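22nd May

Bathroom drawer stuff, round two. Yesterday's sorting left everything heaped at the end of the bench, so I started there before touching the new cartons from Morbridge.

Question for today: can the small toiletries all live in reused boxes, or do we need to order trays? I really want the answer to be reused boxes. We have such good ones!

Floss picks first, because they annoy me the most. Loose in a drawer they hook onto each other and onto everything else, and you pull out one and get a whole clump. Tried them in three things:

Fakir tin - lid too tight, and you can't see what's in there. Tea smell too.
Lenau jar - fine, but too tall for the top drawer. By the time I'd laid it on its side it rolled.
Small clear box with a lid - love it. Flat, see-through, sits still. The picks go in every which way and it doesn't matter a bit. Stopped trying to line them up after the first handful.

So the small clear box is the travel and top-drawer box, and the big clear case stays as the refill. Keep the printed label in the big one. It has the 50 on it and little drawings of the picks, so even someone who can't read the Chinese will know what it is. Volodymyr wanted to peel it out and write our own. I say leave it, it's a nice label.

Pink fuzzy thing: goes with the soft things, not with the dental things. I had it down as dental yesterday only because it was lying there. Crossed out.

Blue cardboard box: keep, goes under the clear case. The two together make a decent stack if the case is set down square, and a wobbly one if it isn't. Needs a strip of something between them? Try felt. There's a roll of it on the Brenano shelf, 200 mm wide, plenty.

Now the carton. I was ready to flatten it with the rest and then I opened it up and the INSIDE is printed. Pink with teal rays coming out like a sunburst, and cartoon characters on it, one with pink hair. Who prints the inside of a carton that well? I'm delighted with it. It's going to be the main bin for the whole set. Plan is to leave the flaps up for now so you get the stripes, and trim them only if they catch on the shelf above.

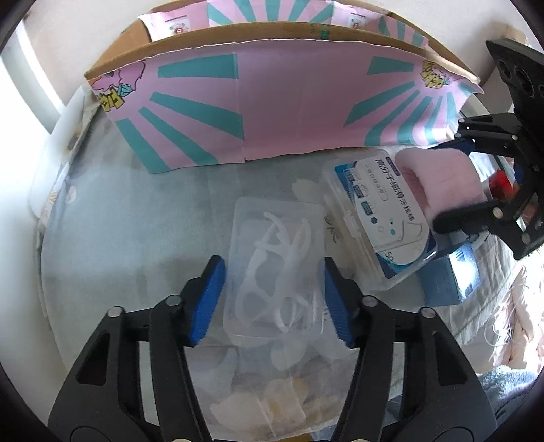 Floss picks in the small box, refill case beside it, sunburst carton at the back.

Shelf check: clearance is 71 mm above the second rail, which is fine for the clear boxes and hopeless for the carton. Carton goes on the floor shelf then. Flaps can stay.

Volodymyr Vakulenko came by at lunch and said the carton will sag in a month. Could be. Double tape on the bottom seam, and I'll put the heavy items (creams, the big shampoo) somewhere else. He did like the small clear box and has asked for one for his fuses, so I've got a convert.

To do:
felt strip, cut and try
9 more small clear boxes if Morbridge has them, same lid
move soft things into their own bag
bench label for the floor shelf, large letters
ask about the September clear-out, whether cartons can be set aside before they go to recycling

Not ordering trays. Told Volodymyr so and wrote it on the board. Cotton swabs next, they have the same clumping problem but shorter, so maybe the Lenau jar gets its chance after all.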